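The slow art of doing the washing by hand

Our washing machine gave up in March, halfway through a load of towels, and the repair shop in Vunditby had just shut its doors until further notice. I rang Flerno, who made the thing, and was told the part would take 11 weeks. Fine, I thought, how hard can it be? My gran did it every Monday with a bar of soap and a radio!

Well. The first go was a disaster. I used far too much powder (I was still rinsing at teatime) and wrung a jumper so hard it came out with one arm longer than the other. Jeans are the worst. They weigh as much as a small child once they're soaked, and my wrists ached for 2 days.
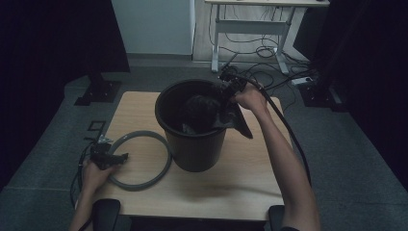 Soaking is what changed it for me. I leave everything overnight now with a spoonful of soda crystals, darks on their own, and by breakfast most of the work is done. A quick squeeze through, two rinses, then out on the line if the weather's behaving. Shirts get 20 minutes at most or the collars go funny. I've also gone back to proper green soap for cuffs, the Pešek sort that smells like a school corridor, and I rub it in dry before anything goes near the water.

I do wash less, I'll admit. A cardigan worn for an afternoon goes on a hanger by the window, and the bedding waits for a windy day. Sheets are a two-person job, by the way, one at each end and twisting in opposite directions, and we've had more laughs over that than over anything on the telly.

The part is meant to come in a fortnight. I'll be glad of it for the towels, but I think the woollens are staying with me.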